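3.2 놀이 환경의 구성과 교구 배치

본 절에서는 유아 대상 코딩 교구의 활용 양상을 관찰하기 위하여 구성한 놀이 환경과 교구의 배치 원칙을 기술한다. 선행 연구에서 교구의 효과는 주로 과제 수행 점수로 측정되어 왔으나, 만 4세에서 5세 유아의 경우 점수화된 과제보다 자유 놀이 중에 나타나는 순서화 행동이 절차적 사고의 초기 형태를 더 잘 드러낸다는 지적이 있다(Moura와 Bellis의 논의 참조). 이에 본 연구는 교구를 별도의 수업 도구로 제시하지 않고 기존의 역할 놀이 영역 안에 포함하는 방식을 택하였다.

관찰은 Laltwood와 Flarlow 두 기관에서 이루어졌다. 두 기관은 학급 규모와 일과 운영이 유사하나 교구의 보유 현황에는 차이가 있었다. Laltwood에서는 적층형 명령 블록인 Samuel을 이미 한 학기 이상 사용하고 있었으며, Flarlow의 유아들은 본 연구를 통하여 해당 교구를 처음 접하였다. 학급당 참여 유아는 Laltwood가 15명, Flarlow가 13명이었다. 보호자 동의는 5월 이전에 서면으로 확보하였고, 관찰 도중 참여를 원하지 않는 유아는 언제든지 다른 영역으로 이동할 수 있도록 하였다.

교구는 두 종류를 사용하였다. 첫째, Samuel은 방향, 반복, 정지의 명령이 각각 하나의 블록에 대응하며, 쌓은 순서가 곧 실행 순서가 된다. 둘째, Hernix는 그림 카드를 판 위에 나열하여 이야기의 진행을 정하는 교구로, 전자 부품을 포함하지 않는다. 두 교구를 함께 배치한 것은 전자적 반응의 유무가 유아의 순서 수정 행동에 미치는 영향을 비교하기 위함이다. 다만 동일한 회기에 두 교구를 모두 제시할 경우 주의가 분산될 우려가 있으므로, 회기별로 한 종류만을 제공하고 제공 순서는 기관 간에 교차하였다.

역할 놀이의 주제는 음식 준비로 통일하였다. 음식 준비는 유아에게 친숙하면서도 단계의 선후가 비교적 분명하여, 담기, 섞기, 나누기와 같은 행위를 명령 블록이나 그림 카드에 대응시키기 쉽다. 예비 관찰에서 검토한 병원 놀이와 가게 놀이는 참여도는 높았으나 역할 분담에 관한 발화가 대부분을 차지하여 순서에 관한 발화를 충분히 수집하기 어려웠다. 음식 준비 주제에서는 "먼저", "그다음", "다시"와 같은 표현이 교사의 개입 없이도 비교적 일찍 나타났다.

소품은 가정에서 쓰이는 물품과 형태가 크게 다르지 않은 것을 우선하였다. 축소 모형은 취급이 쉬운 반면 유아가 이를 고정된 용도로만 사용하는 경향이 예비 관찰에서 확인되었다. 소품의 수를 제한한 것 역시 같은 맥락에서 이루어진 결정으로, 선택지가 지나치게 많은 경우 유아들은 순서를 정하는 일보다 소품을 모으는 일에 시간을 사용하였다.
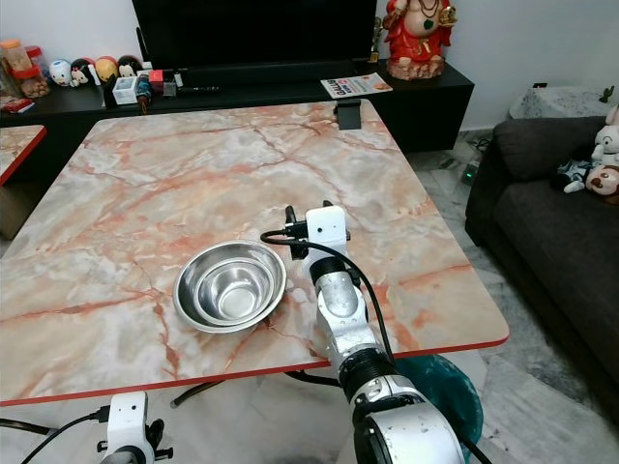
그림 3. 대리석 무늬 상판의 사각 탁자와 겹쳐 놓은 스테인리스 볼.

각 회기는 도입, 자유 놀이, 회상의 세 단계로 진행되었다. 도입 단계에서 교사는 해당 회기의 교구를 소개하되 완성된 명령 배열을 시범으로 보이지 않았다. 자유 놀이 단계에서는 안전상의 문제나 유아의 직접적인 요청이 있는 경우에 한하여 개입하였다. 회상 단계에서는 유아가 자신이 만든 배열을 교사 또는 또래에게 설명하도록 하였으며, 설명 중에 배열을 고치는 행동도 수정 행동으로 기록하였다. 기관별로 12회기를 실시하였고, 결석으로 인하여 절반 이상의 회기에 참여하지 못한 유아의 자료는 개별 분석에서 제외하되 집단 상호작용 분석에는 포함하였다.

수집된 발화 가운데 순서, 조건, 반복 중 하나 이상에 해당하는 발화 905건을 분석 단위로 삼았다. 발화의 경계는 화자의 교체 또는 뚜렷한 휴지를 기준으로 정하였다. 부호화는 두 명의 연구자가 독립적으로 수행하였으며, 판단이 일치하지 않은 발화는 전사 자료를 함께 검토하여 합의하였다. 합의에 이르지 못한 발화는 미분류로 남겨 두고 이후의 빈도 비교에서 제외하였다. 특히 "다시 해"와 같은 발화는 반복 명령을 가리키는지 놀이 자체의 재개를 요구하는지 구분하기 어려운 경우가 많아, 직전의 행동과 시선의 방향을 함께 고려하여 판정하였다.

순서 수정 행동은 다음의 기준에 따라 세분하였다. 배열의 일부만을 교체한 경우를 부분 수정, 배열 전체를 해체하고 다시 구성한 경우를 전면 수정, 또래의 제안을 받아들여 변경한 경우를 협의 수정으로 정의하였다. 부분 수정과 협의 수정이 동시에 나타난 경우에는 중복 부호화를 허용하였다. 교사의 제안에 따른 변경은 별도의 범주로 두었으며, 이는 4.1절의 결과에 포함하지 않았다.

이상의 환경 구성에는 몇 가지 제약이 따른다. 음식 준비라는 단일 주제를 사용하였으므로 결과를 다른 놀이 주제로 확장하는 데에는 주의가 필요하다. 또한 Laltwood의 유아들이 Samuel에 이미 익숙하였다는 점은 기관 간 비교에서 교구 경험의 효과와 학급 문화의 효과를 분리하기 어렵게 한다. 이 문제를 보완하기 위하여 4.2절에서는 기관 간 차이보다 동일 유아의 회기별 변화를 중심으로 결과를 제시한다.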